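Forkness ferry adds a late sailing for summer visitors

Sun 4 August

Travelers heading out to Forkness will have a little more time to linger over dinner on the mainland from now on, as the ferry company Skasik has added a late evening sailing to its timetable. The extra boat leaves Hedik harbor at 10 p.m. and will run every night through the end of September, weather allowing.

It is the sort of change that regular visitors have been asking about for years. Until now the last boat left early enough that anyone coming in on the afternoon train had to hurry straight down the hill with their bags, and if the train was running behind, well, that was that - you found yourself a room in Hedik and tried again in the morning. Plenty of people have a story about watching the lights of the boat go out past the breakwater without them.

A one-way ticket on the late sailing costs $26 for an adult on foot, the same as during the day, and children under five still travel free. Cars are a different matter. The company is using its smaller boat, the Ogilvie, for the night crossing, and she has no vehicle deck, so drivers will need to take one of the daytime boats or leave the car in the long-stay lot behind the harbor office. Bicycles are welcome if you mention them when you book.

The crossing takes 70 minutes, and there is hot food on board for the first half of it, which should be good news for anyone who has come a long way that day.

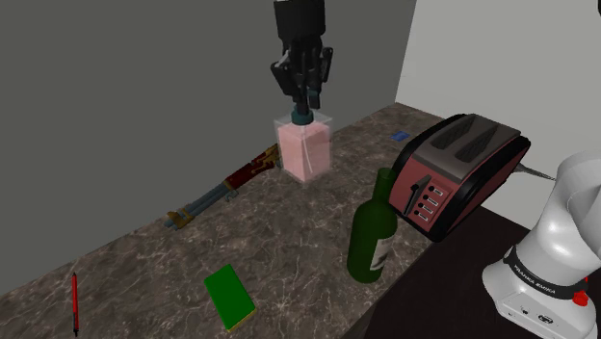

A clear-sided container with pink contents on a marbled counter.

Elspeth Halliday, who looks after bookings for Skasik, said the first week of late sailings had been busier than she expected, with a nice mix of families, hikers and islanders coming home from a day's shopping. "We had one couple who came over just for the ride and went back with us the next morning," she said. "They told me they'd seen the sun go down from the water and that was their whole vacation plan. I thought that was lovely."

Halliday said the company had set itself a target of 2,000 passengers on the late boat before the season ends, and that it would look at the numbers over the winter before deciding whether to bring the sailing back next year. She asked visitors to let their guesthouse know if they plan to arrive at night, as several of the smaller places on Forkness lock the front door early and are happy to leave a key out if they get some warning.

The island bus will meet the late boat on Fridays and Saturdays. On other nights it is a short, well-lit walk from the pier up to the village - bring a jacket, even in August, as the wind comes straight in off the water. Tickets can be bought at the harbor office in Hedik or on board.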